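Wednesday, test kitchen

Third try at the jollof for the Fostow supper. Cut the stock to 553 ml and kept the lid shut for 23 minutes. Bottom layer caught a little, which Titilayo wants anyway. Grains separate on top, still a touch firm in the middle of the pot. Next batch: same stock, flame lower for the last 7 minutes.

Pepper base was too sharp. Asabe fried it down longer in the second pan and it came out sweeter — go with hers. Scotch bonnets from the Vanik stall are hotter than the last lot, so two per pot, not three. 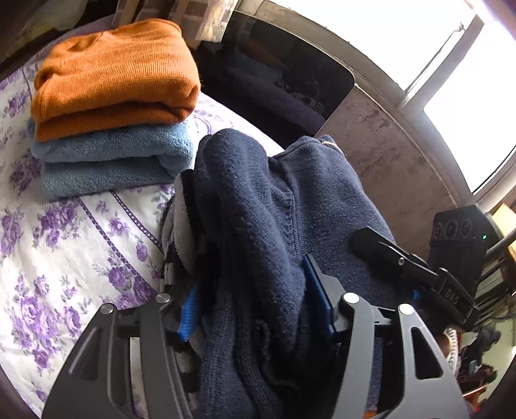

Orange sweater on the light blue, folded.

Plantain: the ripest ones drank up oil. Ifeanyi's were a day younger and held their edges. Buy on Monday for the supper.

Temitope tasted all 4 pots blind and picked the one with the bay leaf left in. I couldn't tell it from the others. Leave it in.

Still to do: ask Onyekachi if the big pot from Delaunay is back, and order more thyme.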